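Speaker notes: Small parts, big bins. How we set up the hand-off bench
Talk for the afternoon session, room 2. Speaker: Veronika Aebischer, Laltau
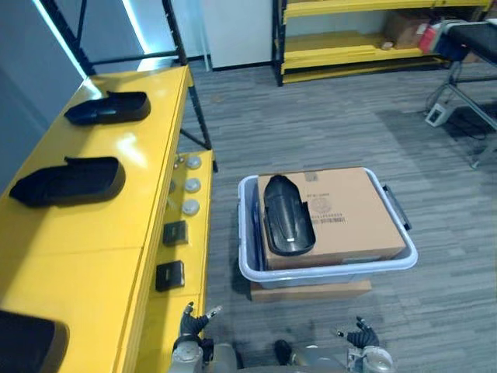 Slide 1. Opening

Good afternoon. I look after bench layout at Laltau, and I'm going to talk about the stretch between a finished part and a bin that is ready to leave. It is a short stretch. At our old site it was also where we lost the most time.

Thank Oskari Rautiainen for the invitation. Say that questions can come at any point.

Slide 2. What we handle

Molded shells, shaped like a shoe, open at the top. They are awkward things to pack. The toe curves, the rim stands up, and they don't stack flat whichever way you turn them. A full order is 1,000 pairs, so 2,000 shells, and every one is picked up by the rim at least twice.

Pass the sample shell along the front row now. Ask for it back before slide 6.

Slide 3. The bench

Yellow top, glossy. We chose the color because black parts show up on it from across the room. The gloss was a mistake in one respect — it throws the ceiling lights back at you, and Kipchumba Rotich had to move his inspection work to the other side of the building. A matte top is on order from Dravik.

The buttons are on the front face, three of them, one above the other. We had them on the top surface at the old site and parts got pushed against them. On the front they are still within reach and the whole top is free for shells.

Parts wait on the bench with space between them. People ask why we don't push them together. The rims catch. Pull one and the next comes with it.

Slide 4. The bin

Light gray plastic, wide rim. The cardboard box goes inside the bin and the shells go with it. The box should nearly fill the bin. If you can get your whole hand down the side, you have the wrong box, and small items will end up down there.

Barcode label on top, always. Wendelin Haslinger wrote that rule after a morning spent lifting boxes out to find labels on the underside.

Slide 5. The floor

We have carpet tiles. The building came with them. A bin set directly on the carpet picks up fluff on its base and carries it to the next bench, so we put flattened cardboard or a shallow box underneath. Holzer quoted us for a proper stand. We may still buy it, but the cardboard costs nothing and gets replaced when it goes soft.

Slide 6. What changed

We wrote down 13 changes over the spring. Most are small: tag at one end of the shell only, bin parked beside the bench and never behind you. Aurelia Stöckli has the full list as a handout at the door.

Two did not work. Sorting by size on the bench took too much room, and the Sketeck dividers bent at the toe end. If someone asks about the dividers, say we are testing a thicker one in July.

Slide 7. Questions

Leave the bench photo up. Collect the sample shell.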